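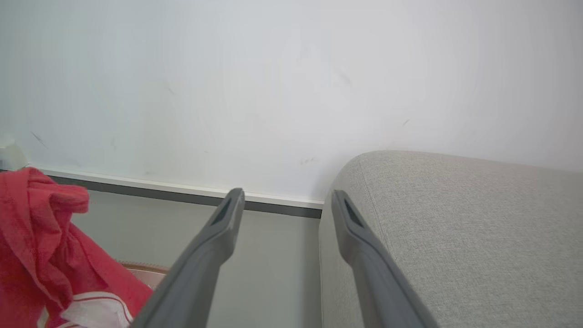 Tuesday, late. Moved the lamp out of the living room this morning and the wall looked worse than I remembered. There are scuffs all over it, gray ones, faint, a couple of them down low near the baseboard. One by the sofa arm is only a little dash and I could probably leave it.

Tried a damp cloth on the low one in the middle. It got lighter and bigger. Tried dish soap, same thing. I stopped before I took the paint off.

Called Gwawr Morris at Lockwood to ask what paint they used. She thinks it was Nenance flat white but the file only gives a number, 3879, and she doesn't know if that is the color or the invoice. She'll look in August when she is back in the office. I told her I don't want to touch up a flat wall with the wrong white, it shows every time. She agreed.

Floor is fine. Swept it and went over it once with the mop, 13 minutes by the stove clock. The dark part of the baseboard hides dirt pretty well but the white strip on top holds dust, so I wiped that too, as far as the sofa. Did not move the sofa. My back is still sore from Saturday.

The stuff on the left side of the room still needs sorting. I did a little before lunch and then quit.

Need to buy: sponges, masking tape, a small brush. Also a bulb for the hall. The Volteck one buzzes.

Soup for dinner. In bed by 11, or that's the plan.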